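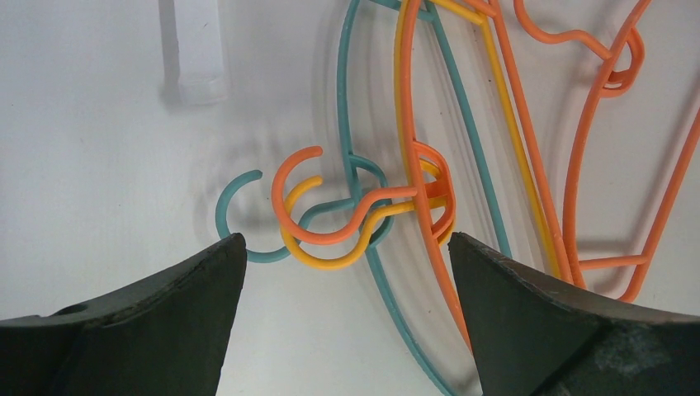

I've been going back and forth with my friend Raluca Onu for weeks over the word "incident," and I think I'm ready to put my side of it down in writing, mainly so she'll stop emailing me.

If you haven't been following the Vusta business (and most people outside the region haven't), there's a line of villages on the river there, and on the other side of the river there's a war. Not their war. But every so often something flies over that was meant for somebody else, and it comes down in a beet field or a schoolyard or through the roof of a barn. In October it happened on two nights in a row. Both times the official statement said there had been "an incident involving an object of foreign origin" and that the situation was under control.

I hate that sentence. I hate it so much that I read it out loud to my husband, who was trying to eat soup.

Raluca's view is that officials have to talk like that. She worked in a press office for nine years and she knows what it's like when the phone rings at four in the morning and you've got half a fact. You say "object" because you don't know yet if it was a drone or a rocket or a piece of one. You say "foreign origin" because if you name a country, you've made foreign policy in your pajamas. Fine! I get that. At four in the morning I'd say "object" too.

My problem is with what they say at noon. And the next day, and the week after that. By then somebody has been out to the field with a tape measure. By then the farmer has taken pictures of the thing on his phone and sent them to his whole family, and his cousin has put them on the internet, serial number and all. Brândușa Manole, who writes for the Bucur (it's a tiny paper, please subscribe), had the type of drone and the size of the crater in print before lunch. The ministry was still on "object" ten days later. So who do you think people in Vusta listen to now when the phone buzzes? They listen to the cousin.

And the cousin is not always right! This is the part that worries me. After the second night there was a rumor going around that there had been a chemical smell, and then that the water was bad, and I watched perfectly sensible people share it because there wasn't one official word out there to check it against. A government that goes quiet to keep everybody calm ends up with a town that's buying bottled water by the truckload.
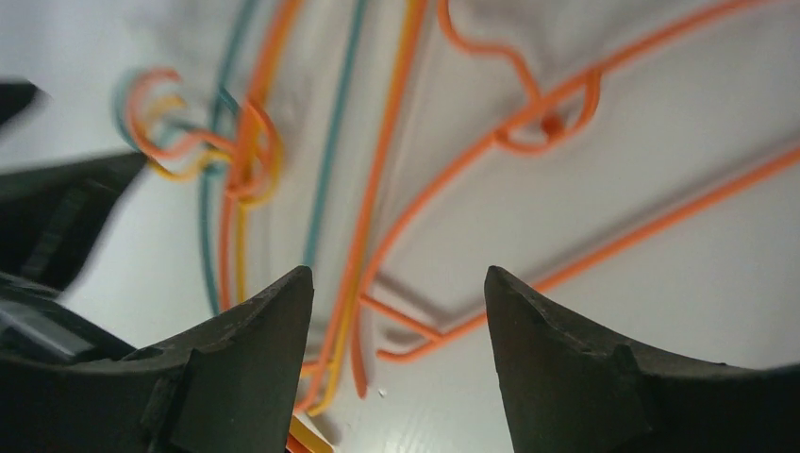

Then there's the alerts themselves. I've seen the message that went to phones on the first night, because Brândușa printed it, and it told people to "take appropriate measures." What measures? Go to the basement? Stay away from the windows? Fill the tub? There are some 4000 people in that township and plenty of them are over seventy and live alone. I read that message five times and I couldn't tell you if I was supposed to get up or go back to bed.

Compare that with how they do it in Skandemness, which has the same sort of trouble with things drifting in from the sea. The text there says what was spotted, which direction it's going, and what to do in the next ten minutes, in words a kid could follow. When it's over, a second text says it's over. And if they got it wrong, a third one says so. People grumble about false alarms, sure, but they open the message.

Raluca wrote back that Skandemness is an easy case, with fewer people and friendlier neighbors, and that if you tell folks too much you also tell whoever launched the thing where it landed and how well you tracked it. That's her best argument and I've thought about it a lot. I just don't buy it for most of what gets held back. Whoever launched it can read the Bucur the same as I can. If there's a radar station that saw it late, okay, keep that to yourselves. But the beet field? The beet field has been on three TV channels.

I'll give her one more thing, which is that reporters (and people like me, typing away at a kitchen table a long way from any river) can be pretty careless in the other direction. I've seen "attack on Vusta" in a headline, and it wasn't one, as far as anyone has shown. A drone that runs out of fuel over the wrong country is bad enough without dressing it up as an invasion. Words like "attack" have treaties hanging off them. When a columnist at Stustberg called for "a response in kind" before the police tape was even up, I wanted to throw my laptop across the room. In kind to what? He didn't know, and he'd had a full night's sleep.

So no, I don't want louder statements. I want plainer ones, and I want them to get updated. Say what fell. Say where, and if anybody got hurt. If you don't know something at four in the morning, say you don't know it, and tell me when you're going to try again. I can live with "we think it was a drone and we'll have more at noon" - I'd even respect it - as long as there's a noon.

The regional council takes up the alert wording again next month, and Brândușa tells me the public can send in comments until then. Raluca is sending hers. I've already told her mine is longer.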